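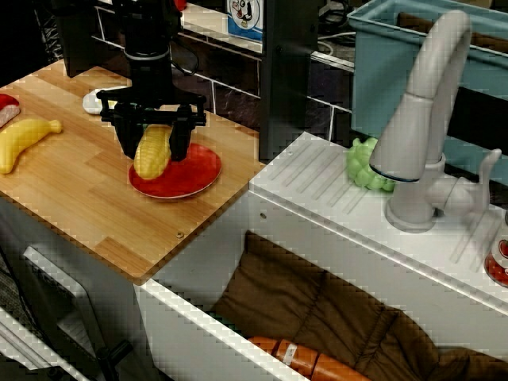 Dolores Wattanapong

Keeping Summer Produce From Going to Waste
2024-07-28

It's the end of July and my kitchen has more vegetables in it than places to put them. I do this to myself every year (I go to the Prelldale farm stand for a few ears of corn and come home with the back seat full), and every year I promise I'll be more careful, and then the peaches come in and that's the end of that. So over the years I've had to get better at keeping things, and I thought I'd write down what I do while it's fresh in my mind. Some of it came from my mother, some from neighbors, and a good deal of it from finding something awful at the bottom of the vegetable drawer.

Before anything goes away

I unpack everything onto the counter as soon as I get home, even if I'm tired and would much rather sit down with a glass of iced tea. Bags go straight out of the way. Anything with a split, a soft spot or a bruise gets pulled aside and put in one bowl, and that bowl is supper. One bad plum will take its friends along with it faster than you'd think, so the sorting is worth the few minutes.

I don't wash most things until I'm ready to eat them. Berries especially! A wet berry in a closed box grows fur overnight. Lettuce is where I break my own rule, and I'll get to lettuce further down.

Take the rubber bands and twist ties off bunches of anything leafy. They bruise the stems, and the leaves in the middle never get any air.

Corn

Corn is best the day it was picked, and everybody's grandmother was right about having the water on first. If you can't manage that, leave the husks on and put the ears in the refrigerator right away, in a loosely closed bag. The sweetness fades faster in a warm kitchen. I try to use mine within a couple of days, and if I can see the week is getting away from me I cut the kernels off and freeze them.

For freezing, I drop the husked ears in boiling water for 4 minutes, then into a big bowl of ice water until they're cool all the way through. Dry them well, stand each one up in a wide baking dish and run the knife down the sides. The dish catches the kernels, which otherwise end up on the floor and under the stove and, in my house, in the dog. Spread them on a cookie sheet to freeze first, then bag them, and you'll be able to shake out a handful for soup in January without chipping at a brick.

Save the cobs. Simmered for an hour with an onion and a bay leaf they make a lovely light broth, and you can freeze that too.

As for the silk, a damp paper towel rubbed down the ear from the tip gets most of it. I've owned a special brush for this and I couldn't tell you where it is now.

Bananas

I keep these well away from everything else. Ripe bananas give off a gas that hurries other fruit along, so they have their own hook by the window, and the avocados and peaches live on the other side of the room. Of course, if you have an avocado like a rock and company coming tomorrow, put it in a paper bag with a banana and fold the top down. It usually does the trick by the next evening.

Once bananas are as ripe as you like them, they can go in the refrigerator. The skins will turn an ugly brown and the fruit inside will be perfectly good for several days. I had a mother-in-law who would not believe this until I peeled one in front of her, and even then she ate it with some suspicion.

Past that point, peel them before you freeze them. Please peel them. I've stood at the sink picking at a frozen banana skin with a paring knife and I don't recommend it. Break them into chunks, bag them, and write the number of bananas on the bag so you'll know what you've got for bread.

Tomatoes

Stem side down, on the counter, in one layer, out of the sun. I use an old baking sheet lined with a dish towel. A tomato that isn't ripe yet won't thank you for the refrigerator, as cold below 50 degrees or so dulls the flavor and makes the flesh mealy. A tomato that's dead ripe, though, and that you can't get to today, is better off in there than going soft on the tray. Take it out an hour before you slice it.

When they all come ripe at once, which they will, freeze them whole. No peeling, no blanching. Rinse, dry, cut out the core and put them in a bag. Run a frozen one under warm water later and the skin slides right off in your hand, and then it can go in the sauce pot.

Lettuce and herbs

Now for my exception. I wash a head of lettuce the day I bring it home, a sinkful of cold water, leaves swished around and lifted out so the grit stays on the bottom. Then I spin it — really spin it, more than seems necessary — and roll it up loosely in a clean dish towel and put the towel in a bag. It keeps nearly a week this way, and there's salad ready whenever I'm hungry, so I eat a lot more salad.

Parsley and cilantro do well standing in a jar of water in the refrigerator, with a bag over the top like a little shower cap. Basil is the fussy one. Give it a jar of water too, but leave it on the counter, because the cold turns it black. If you have more basil than you can use, chop it with olive oil and freeze it in an ice cube tray.

Cucumbers, zucchini and beans

Dry is the word here. I wrap cucumbers in a paper towel, slip them in a bag left open at the top, and put them on the highest shelf toward the front, where my refrigerator is a bit less cold. Zucchini gets the same treatment. If someone has left a zucchini the size of a boot on your porch, scrape out the seeds and grate the rest, squeeze it hard in a towel, and freeze it in the amount your favorite bread calls for.

Green beans want a bag with a paper towel in it to catch the damp. When they start to look tired I cook them a long time with a bit of bacon and stop worrying about how crisp they are.

Onions and potatoes

Both like the dark and both like air, and they shouldn't be stored together, as the potatoes sprout sooner. My onions hang in a mesh bag on the back of the pantry door and my potatoes sit in a basket on the floor at the other end with a sheet of newspaper over them. I bought the basket for 50 cents at a church sale in April of 2000 and it's still going strong.
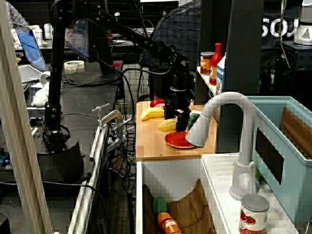

Can I bring limp broccoli back, or is it done for?

Trim a thin slice off the bottom of the stalk and stand it in a glass of cold water in the refrigerator for a few hours, or overnight if you can wait. Limp broccoli has mostly just dried out and it will often firm up again. If it's slimy, or has a strong sour smell, throw it out. Yellow buds are a sign of age and taste a bit bitter, but they won't hurt anything in a soup.

While we're on broccoli, don't toss the stalks. Peel off the tough outside and the middle is sweet and crunchy, very nice cut in coins for a stir-fry, or raw with a little salt. I like it better than the tops, though I'm alone in that at my table.

The drawer itself

All this care goes to waste if the drawer is dirty. I take mine out whenever it's nearly empty, usually the night before I shop, and wash it in the sink with warm water and dish soap. Dry it completely. Then I lay a folded dish towel in the bottom, which soaks up drips and goes in the laundry with the others. Many drawers have a little slider on the front. Set it closed, or high humidity, for leafy things and beans, and open for apples, pears and other fruit that likes to breathe. I lived with my refrigerator for years before I tried moving that slider, so have a look at yours.

I also keep a strip of masking tape and a pen on the side of the refrigerator. Everything that goes in the freezer gets its name and the month on it. You may think you'll know grated zucchini when you see it. You'll be holding up a green lump in February wondering if it's pesto.

And leave some space around things. A drawer packed tight to the top stays damp in the middle, and you forget what's under there. If it won't all fit, that's a good night to make a big pan of vegetables with olive oil and garlic, roasted hot until the edges brown. Leftovers are good cold the next day with an egg on top, or stirred into rice. I've got one in the oven now, mostly zucchini, and I should go and turn it.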